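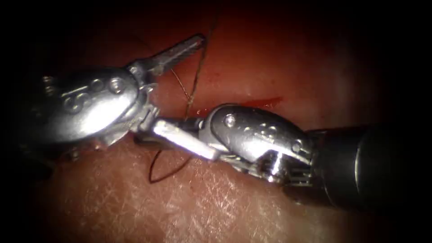 How often should the wrist cables on a needle driver be checked for slack?
Before every session, plus a longer look every 11 uses.

gutside_tharun
That's what our Kiltik binder says anyway. I do mine at the bench around 6 a.m. with the arm off – roll the wrist by hand, open and close the jaws 5 times, feel for any lag. Anyone doing it differently?

PChettiar
Every 11 seems like overkill to me. We go by the use counter and pull the driver at 99, no earlier unless the surgeon complains about the grip.

senan_g
Prakash, I'd never wait for a complaint! Had a Skornberg driver last July with a frayed strand right at the pulley and it still passed the self test. I only caught it with a loupe.

PChettiar
Fair, but was that fraying or just dried gunk? I've been fooled by gunk. A good flush and brush fixed it.

senan_g
Frayed. It snagged my glove.

gutside_tharun
OK so loupe goes on my list. Do you flush before or after you look?

senan_g
Before, then again with the jaws wide open. A new one runs us about 400 bucks so I'm picky.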